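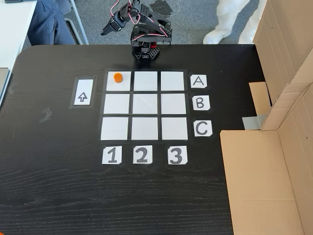
Urkley Noughts: a tabletop noughts and crosses set

Hello! These are my notes for Urkley Noughts, plus the printable cards and the list of recorded games that go with them. I started it in April as a quick thing for our games table and it has grown a bit since then (sorry to my printer).

What's in the folder

cards.pdf has nine blank squares, the letters A to C, the numbers 1 to 3 and the arrow. games.csv has 200 finished games, one per line. rules.txt is the short version of the rules, and Declan Kerslake did the Hungarian one with a lot of help from Csaba Katona.

Making the board

Print the cards on the thickest paper your printer will swallow. Mine is 200 gsm and lies nice and flat. Lay the squares out three by three and run black tape between them and all the way round. On a dark table the tape more or less vanishes and the white squares really pop, which I love!

Letters go down the right-hand side with A at the top, numbers go along the bottom with 1 on the left. The arrow sits to the left of the grid and points away from you, towards the far side of the table. Do put it down, even if you think you won't need it. We played a whole evening with Yasuo Hayashi reading the board from the opposite side and half those games had to be thrown out.

Pieces

Any small peg that stands up by itself will do. I like orange for the first player, it's easy to spot on white. Leave yourself 10 mm of tape between squares so a badly placed peg is clearly in one square or the other.

How moves are written

Letter first, then number. An orange peg in the top left corner with nothing else on the board is A1, the middle is B2, bottom right is C3. In games.csv a full game looks like this:

A1 B2 C3 A3 C1 B1 C2

Orange always goes first, so that one is an orange win along row C.

Still to do

Bigger letters (Rozália Bakos asked), and a column in games.csv for who played whom. If you find a line that doesn't add up, send me the line number and I'll check it against my notebook.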